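Game Economies and Mobile Play
Session 3 handout: Currencies, timers and the free player
Instructor: Elínborg Lykkegaard
Section leader: Fiifi Amissah

Reading for this session: the Tillness design notes, first half. Bring your worksheet from last time.

1. Two currencies

Most free mobile farming and building games run on two currencies. The soft currency is earned by ordinary play: harvesting, selling, finishing small jobs. The hard currency comes slowly through play and quickly through the store. In Hivora these are grain and amber. In Wundorville they are coins and keys.

Soft currency sets the pace of a normal session. Hard currency mostly buys time. A player who spends amber in Hivora gets the same barn as everyone else, only sooner.

2. Sources and sinks

A source puts currency into the game. A sink takes it out. Harvests, daily gifts and quest rewards are sources. Upgrades, repairs and decorations are sinks. When sources run ahead of sinks, balances pile up and prices stop meaning much. Players then say the game is "finished" even when there is a lot of content left.

Late-game Wundorville had this problem. Coins had no use after the last bridge was built, so the designers added a second island with its own repair costs. Some players liked it. Others felt their savings had been taken from them.

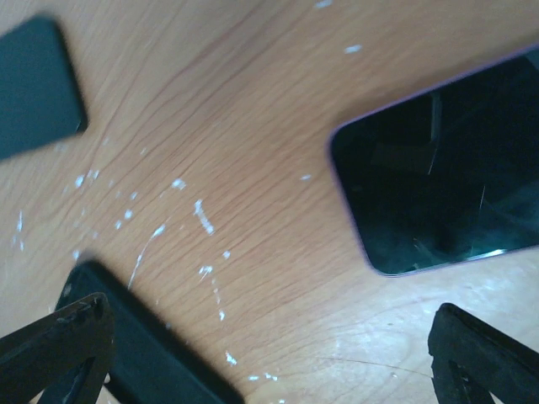
Why do designers use timers when a higher price would also slow the player down?
A price can be met by playing longer in one sitting, while a timer runs whether or not the game is open. Timers space out the visits and give the player a set moment to come back. They also give the hard currency something to do.

3. Working an example

A windmill in Hivora costs 2000 grain. A player has three fields, and each field pays 45 grain per harvest. One full round brings in 135 grain, so the windmill takes 15 rounds if nothing else is bought. Most players do buy other things along the way — seed, mainly — and the real figure is higher.

Do the same sum for the well and the bakery on your worksheet. Show the rounds needed with seed costs and without.

4. Saved data and the server

Where a balance is stored matters. If it sits only on the device, it can be edited there, and the game has no way to check it. If it sits on the server, the number on the screen is only a copy, and a changed copy gets overwritten at the next sync. Web pages offering "free resource generators" rarely mention this. Many of them exist to collect logins or survey clicks. Do not enter a school or personal account on one for your project, even as a test.

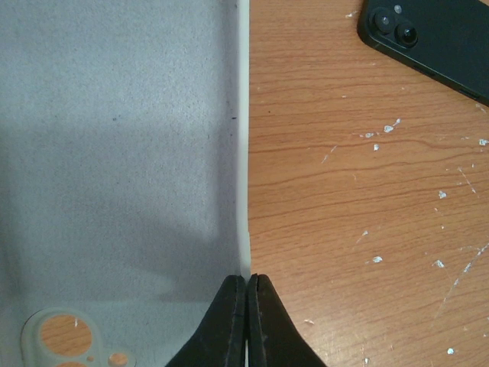
Phone case on a wood-grain tabletop.

5. Lukumay: a game with one currency

Lukumay has no hard currency at all. The player pays once for the download and every sink is priced in shells. Read the shop list and note which items would probably be sold for hard currency in a free game. We will compare lists in section.

Assignment
Pick one mobile game you already play. List its sources and sinks on one page and mark any that involve a timer. Due December 11, 2020, on paper or by upload. Questions about the worksheet go to Fiifi Amissah.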